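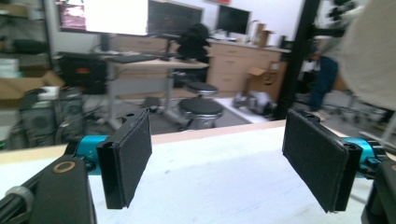

The white table, and the big screen on the wall behind it.

Sunday, late. Feet up, tea gone cold, folder of papers on the couch beside me where I can't ignore it.

So we went to see the Stellstead place again, the end unit with the green gutters, and I'm no closer to knowing what I think. Marit drove. She took the long way past the feed store so I could see what the traffic is like, and it was fine, but it's a weekend so I don't know what that proves. The listing agent wasn't there this time, only Idun Amundsen from the homeowners association, who let us in and then stood in the kitchen answering whatever we threw at her. I liked her a lot! She didn't try to sell me anything. When I asked if the basement gets damp she said yes, in the northeast corner, in spring, and the last people ran a dehumidifier.

The rooms are smaller than I remembered. I'd built up the back bedroom in my head into this sunny office with a daybed, and it's a bedroom. It fits a bed. I measured it twice with Marit holding the dumb end of the tape and it is 1,342 square feet for the whole house, according to the sheet, and I swear most of that is hallway. But the light in the living room in the afternoon, oh my. I stood there like an idiot for a while. And there's a pantry with a door that closes.

What's bugging me is the dues. They're 300 a month now, and the agent kept saying "stable" the first time we went, and then tonight I finally sat down and read the meeting minutes Idun sent over (all of them, going back years, I deserve a medal). There's a roof project coming. All 69 units, done in phases, and the reserve fund doesn't cover it, so there's talk of a special assessment of up to 1,000 per owner. They haven't voted. It might happen before I close and it might happen after, and who pays depends on the date, unless we write it into the offer. Marit says write it into the offer. She says it like it's obvious. I suppose it is, but I've never bought a house before and every single thing I ask for feels like I'm being rude to somebody.

The other thing in the minutes is a long, long fight about fences. Pages of it. Somebody put up one that was six inches too tall and it went on for most of a year. I read every word and I couldn't tell you why, I was completely gripped. I was on the fence person's side until the second spring and then I switched.

Talked to the loan people on Friday and forgot to write it down, so here goes before I lose it. My preapproval is good until the end of February. If I want to lock the rate I have to have a signed contract first. They want another bank statement, the one with all the pages, even the blank one at the back. Also a letter explaining the deposit from when I sold the car. I wrote two sentences and then a third one that said thank you, and then I took the third one out.

Marit and I got soup after and sat in the window and did the pros and cons on the back of the listing sheet. Pros: the light, the pantry, ten minutes to work, a real driveway. Cons: the damp corner, the roof money, the stairs being steep (she had to hold on coming down and she's in better shape than me), the water heater that's older than my nephew. She thinks I should offer under asking and let them come back at me. It has been sitting since before Thanksgiving – that has to mean something. Or it means everyone else read the minutes too.

I keep thinking about Mom's house and how she never once talked about dues or reserves, she just had a roof and when it leaked she called Uncle Pete. I don't have an Uncle Pete situation. I guess that's what the 300 is for.

Anyway. To do this week, so I quit waking up at four with it:

Call the inspector and ask if he does moisture readings or if that's extra.
Ask Idun when the roof vote is.
Bank statement, ALL pages.
Find out what the trash pickup costs, because it isn't in the dues, I checked.
Get a quote for homeowners, the kind for an attached unit. The agent said there's a difference and then her phone rang.

I told Marit I'd decide by Wednesday. She laughed at me. Rinsing the mug and going to bed – the papers can stay on the couch.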